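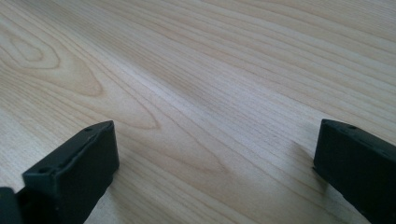

*Bare wood, fingers open. Visual odometry input for the tracker posts below.*

**1/** Notes on the pose tracker in Pletum, our software stack for the hand-held gripper. This week was all about surfaces with no objects on them. The tracker has to hold position on wood grain alone.

**2/** Grain looks like plenty of texture. Most of it is long parallel lines, and a patch on a line matches every other patch along that line. Motion across the grain is well constrained. Motion along it drifts.

**3/** The cathedral figure at upper left does most of the work. The pointed tips of the loops give corners the detector can localize in both directions. Straight grain toward the right gives edges and little else.

**4/** Second problem: the pale band of reflected light. It moves with the viewpoint, so features on its border are not fixed to the board. Betent (our front end) was keeping them. I now drop any feature whose local contrast falls below a threshold for 14 consecutive images.

**5/** Third problem: the fingers. They move with the camera, so every corner on them votes for zero motion. The small round holes are excellent corners, unfortunately. Static mask added – black parts plus a 50 px margin to cover the shadows next to them.
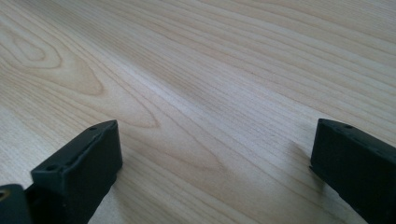

## Part two: numbers and open issues

**6/** Feature budget is 1,000 per image. After the finger mask and the glare filter, the worst image in the test log kept 156. The solver still converges there, but the covariance along the grain is ugly. I pass it downstream as is.

**7/** The planner (Dikidlow) used to read only the pose. It now reads the covariance too and slows the approach when the long axis passes a limit.

**8/** Wondimu Gashaw asked why we don't lean on the IMU for the weak direction. We do, for short gaps. On slow motion the accelerometer bias wins and the estimate walks off.

**9/** Still open: the mask is fixed for one finger opening. It should be computed from the measured width. Branch is up in Baptiste – reviews welcome, tests are thin.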